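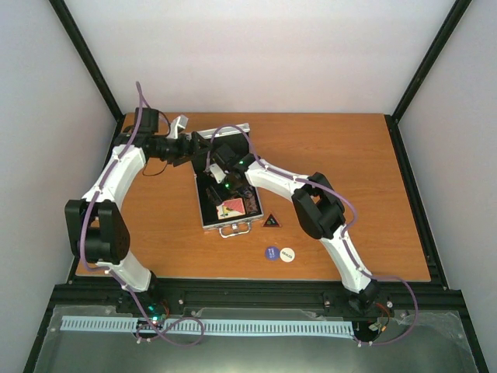
I've come around to the view that we throw away our best examples. I mean the messy ones, where whoever is driving the arms reaches for something, misses, mutters, backs up and tries again.

The usual habit, and it was mine for a long time, is to keep only the clean runs. You do a task 66 times, you delete everything that looks clumsy, and you train on what's left. It feels like good housekeeping! Then the arm drifts a little to one side of a card in a case, and it has no idea what to do, poor thing, as it has never once seen anybody recover from being a little to one side.

Bhavana Kartha and I argued about this most of July. Her point (a fair one) was that bad habits get copied just as faithfully as good ones, and she had a batch from the Bresero project to wave at me, 231 runs with a pointless pause in nearly every one. The trained arm paused too, of course. I still say a pause and a fumble are different animals. A fumble that gets fixed has information in it, and a pause is just somebody thinking about lunch.

So these days I'd keep the fumbles, label them, and toss only the runs where the operator gave up. I'd also move the case between runs – a few inches, a bit of a turn, whatever – and I'd swap operators well before anyone gets slick at it. Six people doing a job their own way will teach you more than one expert doing it beautifully all afternoon, and I'd take that over another 256 perfect copies.

Bhavana still wants a stricter filter than I do, and we may end up running it both ways on the next Endarmont batch. My money's on the messy pile.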